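换洗台柜门铰链，顺便把台面收拾了

搬到 Sternow 这边的房子以后，一直想写写家里修修补补的事，总是拖着。这次修的东西很小，就是洗手台下面那扇柜门，前后花了一个下午，大半时间其实用在收拾上。趁还记得，按顺序记下来，以后再弄别的柜门也好照着来。

起因

柜门从去年 11 月开始往下坠。先是关门的时候下沿蹭柜体，要往上抬一下才关得严。后来抬也不好使了，门缝上宽下窄，夜里偶尔自己弹开。我用一小块折起来的硬纸垫过，垫了几个星期，纸受潮软掉，等于没垫。

这个柜子是前房东留下的，牌子不知道，门板内侧什么标都没有。铰链是最普通的那种杯形铰链，上下各 2 个螺丝固定在门上，另外各有 2 个固定在柜体侧板上。蹲下去用手电照，上面那只铰链的底座已经离开侧板一条缝，螺丝露出来半截，用手指就能转动。

所以问题不在铰链，在螺丝孔。潮气把孔周围的板子泡松了，螺丝咬不住。单纯拧紧没有用，拧到底会空转。之前我每个月拧一次，每拧一次孔就大一点，门下坠有一半是我自己拧出来的。

先把东西清出来

台面和柜子里都要先清空。我以前嫌麻烦，直接上手修，结果螺丝掉进瓶瓶罐罐后面，找了很久。这次老老实实先搬。

台面上主要是多肉。最早只有一盆，后来越养越多，叶子互相挤着，搬的时候很容易碰掉。我没有全部搬走，只把靠柜门那一侧的挪到另一头，让它们先挤一挤。掉下来的几片叶子我放在纸上晾着，过几天看看能不能发根。

柜子里的东西比我以为的多。用了一半的洗衣粉两包，过期的染发剂一盒，备用的浴帘环一袋，还有一瓶 Pindora 的水垢清洁剂，瓶盖和瓶身粘住了，拧不开。过期的扔掉，能合并的合并。两包洗衣粉倒在一起，刚好装满一个带盖的罐子。浴帘环留着，虽然我现在用的浴帘根本不需要环。

最里面还有一个我完全忘记了的热水袋，橡胶已经发粘，也扔了。清完以后拿抹布把柜底擦了两遍，第一遍的水是灰的，第二遍好一些。侧板靠近地面的地方有一圈水印，摸着不湿，应该是以前漏过。我在水印边上用铅笔画了一道线，过几个月再看有没有往上走。

工具

需要的东西不多：

十字螺丝刀一把
木工胶一小瓶
牙签若干，要木头的，竹的太硬
美工刀
抹布
手电

螺丝刀是用了很多年的一把，手柄橙色带黑，脏得厉害，擦过几次也擦不出来。刀头还好用，卡得住螺丝。我也有一套 Karagiannis 的小电动螺丝刀，朋友 Kumiko Ueda 搬家时送我的，但这种已经松掉的孔不适合用电动，力气控制不好，一下子就把刚补好的孔又撑坏了。

我修东西习惯在旁边放一个塑料盆，拆下来的零件和手上的工具都往里放。螺丝放在石头台面上会滚，滚到地上又会弹到柜子底下。盆有边，不会跑。用的是平时洗小件衣服那个盆，黄色的，螺丝落在里面看得很清楚。

补孔的做法

第一步，把门拆下来。先松下面的铰链，再松上面的，另一只手托住门板。一个人也能做，就是蹲着有点累。我在门下面垫了一本厚杂志，高度差不多，松掉最后一颗螺丝的时候门就落在杂志上，不用一直用手撑。

第二步，清孔。孔里有木屑和一点发黑的粉，用牙签挑出来，再用抹布角拧成细条伸进去转一转。孔一定要干，如果是刚漏过水的柜子，最好敞着门等几天再补。我这边最近天气干，直接做了。

第三步，蘸胶塞牙签。牙签蘸上木工胶，一根一根塞进孔里，塞到塞不动为止。我这里上面的孔大一些，塞得多，下面的少。露在外面的部分用美工刀沿着侧板切平。切的时候刀要贴着板面慢慢来，用力猛了会把塞好的牙签带出来。溢出来的胶马上擦掉，干了以后会留一块硬壳，铰链底座就贴不平了。

第四步，等。胶瓶上写的时间我觉得太短，这个地方又潮，我让它多晾了一阵。这段时间正好去做别的：把罐子外面擦干净，给多肉换了一下朝向，又把台面从头到尾抹了一遍。

台面是灰色的大理石，用久了划痕很多，还有几处小小的磨损。擦是擦不掉的，问过 Reltthorpe 的石材店，说可以上门打磨，报价之后我就没再问了。平时注意不要拖着花盆走，应该能慢一点变差。

第五步，装回去。先用手把螺丝转进去几圈，找到位置，再用螺丝刀慢慢拧，感觉吃住力就停，不要追求拧到死。四颗都上去以后再轮流紧一遍。下面的铰链我顺手也做了同样的处理，免得过半年再蹲一次。

调门缝

装好之后门缝还是不匀，要调。杯形铰链上一般有两颗调节用的螺丝，靠前的那颗管左右，靠后的那颗管前后。上下的高低要松开底座的固定螺丝才能动。

我先调左右。上面铰链的调节螺丝每次转半圈，关上门看一眼，再转半圈。转多了门会斜到另一边去，又要转回来。来回试了几次，缝从上到下基本一样宽。前后那颗只动了一点点，让门板和旁边抽屉的面板对齐。

最后的状态是门轻轻一推就能关上，下沿不蹭了。还有一点很轻的响声，估计是铰链本身缺油，我没有管它。

整个过程算下来，真正动手的时间不长，拧螺丝加起来可能 15 分钟，剩下的都是清东西、等胶干、调缝。

收尾

装好门以后先别急着往柜子里放重东西。我等到第二天才把罐子和清洁剂搬回去，重的放底板，门上原来挂着一个小篮子，这次没有再挂回去。门本来就在坠，还让它多吊一份重量，不太合适。篮子改放在洗衣机上面，装夹子。

垃圾袋装了一大袋，主要是柜子里清出来的东西。剩的牙签放回厨房，胶瓶擦干净瓶口再盖，不然下次又打不开。

盆和螺丝刀，还有墙边那一头的台面：
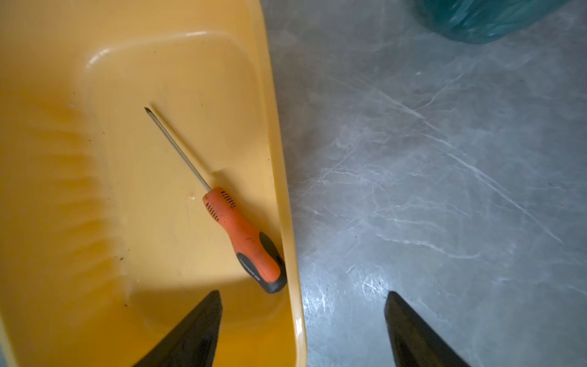
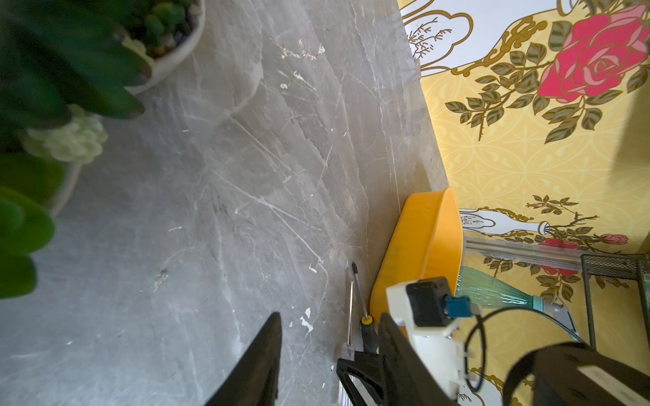
墙纸的事

顺便说墙纸，因为每次有人来都会问。黄底带玫瑰和花瓶的这种，不是我选的，住进来就有。刚开始觉得太花，想过全部撕掉刷白。后来试着在门后面不显眼的地方撕了一小条，底下的墙皮跟着下来一块，只好停手，用胶又粘了回去。

住久了也就习惯了。多肉放在前面，绿的和黄的在一起倒不难看。唯一的麻烦是和台面相接的那条边，水溅上去会留印子，要及时擦。我打算沿着那条边打一道透明的密封胶，已经买好了，还没开。打胶之前要先把台面这一侧彻底晾干，花盆也得全部搬走，所以准备和下一次给多肉换土一起做。

换土大概会用掉一整袋颗粒土。上次在网上买的那种粉太多，浇几次水就板结，这次想换一家。如果有人用过比较干净的颗粒土，可以在下面留言告诉我，小包装的优先，我这里没有地方放大袋的。

另外，卧室衣柜右边那扇门也开始有一点往下坠了。那边的板子比洗手台柜子厚，孔应该没有坏得这么厉害，也许换长一号的螺丝就行。等弄完再写。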